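2020-01-05 - Cutlery basket, loading trial, bench notes

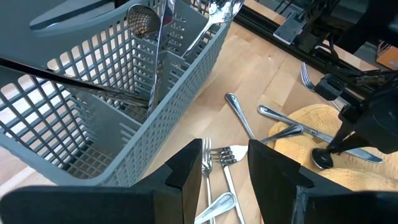 Gray basket on the table, part loaded, remaining cutlery still out on the wood.

Continuing from the Brencombe sheet. Question is still whether the gray plastic basket can replace the two older ones in the Rana drawer unit without making the unloading slower. Tullio Fiore thinks yes. I think yes for forks and spoons, undecided for anything long.

Setup: basket turned at an angle to the table edge, pieces laid out loose to the right of it, yellow cloth folded underneath part of the pile. Set is the Zondia mixed lot plus the odd pieces from the kitchen (wire mesh skimmer, the long dark one).

Observations

Internal partitions have the same square perforation as the outer walls. Openings are small enough that handles do not pass through the sides. Have not checked the narrowest fork tines against the floor of the basket. To do.

Skimmer goes in the middle compartment, mesh head up. Head sits above the rim and takes most of the room over that compartment, so anything loaded after it has to go in beside the neck. Load it last. The knife next to it stands close to vertical.

Spoon in its compartment leans. Same lean with all the spoons in the lot: slender handle, heavy bowl at the top. Two spoons per compartment lean on each other and stay put, one alone rests on the partition.

Long dark piece does not stand. It lies across the left side on the diagonal and blocks access to what is under it. Overall length 36 cm by the steel rule. Suggest it gets its own place in the drawer and is left out of the basket count.

The loose knife on the table slides on the bare wood when the pile is disturbed, less so where it crosses the cloth. Next time put the cloth under everything.

Numbers

Capacity before pieces start to snag on the way out: some 40, mixed. Flinel list gives 155 g for the basket empty, ours not weighed yet. Kitchen scale stops at 1000 g so the loaded basket needs the bigger one from the store room.

Open

- tines against basket floor
- weigh empty and loaded
- repeat with knives handle up and handle down, same count each way
- ask Tullio if the old baskets had a divider in the long bay or if it was taken out in June

Drawer clearance with the skimmer loaded not measured. Rule is in the Rana box.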